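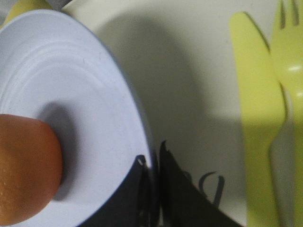
Polten two-finger vs Kwak three-finger for eggs and small fruit

Forum: End effectors and wrist cameras
14 September 2024

jdizon
Posts: 228

We have been running the Polten parallel gripper against the Kwak three-finger on the same arm, on a pick-from-plate task. Objects are a hen's egg and small citrus. The plate has raised rings moulded into it, which matters more than I expected. Wrist camera, same mount for both grippers, no external camera.

Settings for the Polten:

Finger force limit: 5 N
Closing speed: 21 mm/s
Control loop: 60 Hz
Compliance: on in Z, off in X and Y

The Kwak was left on its default grasp profile because the force limit on that one is per finger and I have not found a fair way to match the two.

Results so far, in words as I have not finished the log. The Polten is better on the egg. The Kwak is better on the fruit, but only when the fruit sits well clear of the rim. Near the rim the third finger lands on the slope and the wrist reports contact before the object has been touched. The Polten has no such trouble, but it will push an egg sideways if the approach is off centre, and the egg then rolls until a ring stops it.

I am inclined to keep the Polten. Has anyone run both for longer than a few days?

Jhun

nestor_e
Posts: 60

We had the Kwak at Benerville for most of a year and gave it back. The grip was fine. The trouble was the cable exit, which fouls the wrist on any approach with the last joint turned past a quarter. If your approach is straight down you may never see it.

I would not read much into the comparison as it stands. A default profile against a tuned one will favour the tuned one. Set the Kwak closing speed to match at least, even if the force cannot be matched.

aocampo

I disagree with Nestor about the speed. The Kwak fingers travel along an arc, so a matched figure in mm/s at the tip is only matched at one opening width. Match time to contact on the same object instead. Start both from an opening of twice the object width, command a close, and stop the clock when the motor current rises.

On the false contact: which axis is the wrist reporting it on? If it is Z you can raise the contact threshold for the last part of the descent and restore it before closing. If it is X or Y then the finger is sliding down the slope of the rim and the threshold will only hide it.

Aileen

jdizon

Z first, then a smaller reading in X a moment later. So I think it is both: the tip touches, then slides.

Time to contact is a better measure, agreed. I will redo the fruit runs that way.

One thing I left out of the first post. With the Polten on citrus I now come in with the fingertips low and to one side of the fruit, stop, take one frame from the wrist camera, and correct before going over the top.

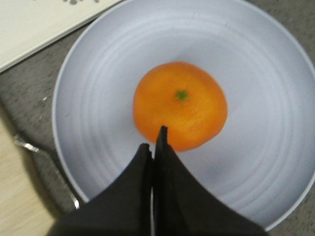 The correction is normally small, a few millimetres, but without it the first finger to arrive moves the fruit and the second closes on a different width from the one planned. The stop costs a little under a second per pick. I can live with that on a bench. On a line I could not.

The plate edge is a reasonable reference for the correction as it is bright against the worktop. The rings are not. My circle fit jumped between them until I masked the inside of the plate.

rommel_t

If the circle fit jumps between rings then your edge threshold is too low. Masking the inside works for that plate and will break on the next one. I would fit the colour blob of the fruit and ignore the plate altogether. Orange on pale grey is about as easy as segmentation gets.

Then again the egg on the same plate is harder. Brown shell is fine, a white one would not be.

jdizon

The plate fit is there for the height, not for the position of the fruit. I have no depth camera on this wrist. Plate diameter is known, so the fitted ellipse gives me distance. The blob alone does not, as every fruit is a different size.

Your point about the threshold may well be right. I will try it before I defend the mask any further.

nestor_e

Known plate diameter only helps if the whole rim is in view, or enough of it to constrain the ellipse. In a close view with the fingers over the near side you may be fitting well under half the rim. Have you checked the fitted distance against the arm's own position?

jdizon

Yes. It is good high up and drifts as the arm comes down, by the amount you would expect from losing the near side of the rim. I take the height once, up high, and hold it.

amado_b

Coming in from the controller side. We build the wrist boards at Prustport and see this complaint often. Before comparing grippers, check that the two drivers stamp their force readings at the same point. One may stamp when the sample is taken and the other when the packet is sent. At 60 Hz that can put one reading a full cycle late, and a late reading looks exactly like a gripper that squeezes too hard.

Tap the finger with a rod on a switch and log both signals. It is a short test and settles the matter.

Amado

aocampo

Seconded. I would do Amado's test before redoing any of the fruit.

jdizon

Done on the Polten this afternoon. The reading lags the switch by one cycle, steady. The Kwak lags too, but the lag wanders. I have written a small buffer that lines them up and will use it for both from now on.
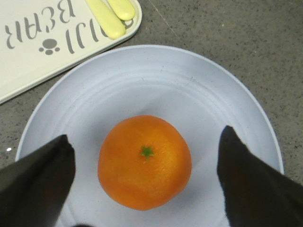 rommel_t

Do you recalibrate the wrist camera each time you change grippers?

jdizon

Only the tool offset. The camera stays bolted to the same bracket, so its position relative to the wrist does not change. What does change is where the fingertips sit in the image, and I measure that again by touching both tips to a fixed pin.

nestor_e

Check the bracket screws while you are at it. Ours worked loose twice and we blamed the lens.

aocampo

Thread lock, the weak sort. You will want to get them out again.

jdizon

Screws checked, one was loose by an eighth of a turn. Fruit runs restart tomorrow with time to contact matched and the buffer in place. I will leave the Kwak force alone for now and post the log when both objects are through.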